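Moteurs et rendu > Ombres portées : acné sur les pentes faibles

Okwood
Posté le 20 août 2002
Bonjour à tous,
Je reprends mes shadow maps depuis février et je bute toujours sur le même problème. Dès que la lumière est rasante, j'ai des rayures sur tout le sol. Si j'augmente le bias, les rayures partent mais l'ombre se décolle des pieds des personnages. La texture de profondeur fait 1024 et la scène compte 1 924 triangles, donc rien de méchant. J'ai testé avec glPolygonOffset et aussi en ajoutant une constante à la main, même résultat.
Quelqu'un a une valeur qui marche ?

Urach
Il n'y a pas de valeur qui marche partout. Ça dépend du near et du far de ta caméra de lumière. Tu as mis quoi ?

Okwood
near 1, far 2 000. La lumière est directionnelle mais je la simule avec une projection perspective placée très loin.

Urach
Alors ne cherche pas plus loin. En perspective, presque toute ta précision est gaspillée près du near. Passe en orthographique, c'est fait pour ça.

Londell
Pas d'accord avec Urach, ou seulement à moitié. L'ortho va répartir la précision, mais les rayures en lumière rasante viennent surtout de la résolution : un texel couvre une grande longueur de sol et la profondeur varie beaucoup à l'intérieur. Il faut un décalage qui dépende de la pente. C'est le premier paramètre de glPolygonOffset (factor), le second est constant. Beaucoup de gens laissent factor à 0.

Okwood
Je l'avais laissé à 0, en effet. Avec factor à 2 c'est mieux sur le sol, mais il reste des points sur les murs.

Woo
Autre méthode : rendre les faces arrière dans la shadow map (glCullFace(GL_FRONT) pendant la passe de lumière). Plus besoin de bias ou presque.

Londell
Oui si tous les objets sont fermés. Sur un plan seul, il n'y a plus d'ombre du tout. Et on déplace le problème sur les faces arrière.

Woo
Chez moi tout est fermé, je n'ai jamais eu de souci.

Urach
Okwood, essaie l'ortho avant de toucher au culling. Et resserre la boîte sur ce que voit la caméra.

Okwood
Fait. Ortho, far ramené à 910, factor 2, units 4. Les points sur les murs ont disparu. Il reste un léger décollement sous les caisses, visible seulement de très près. Je garde le culling normal, mes feuillages sont de simples quads.

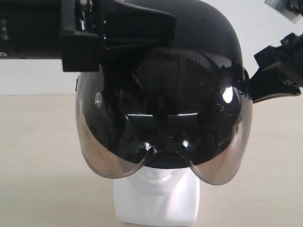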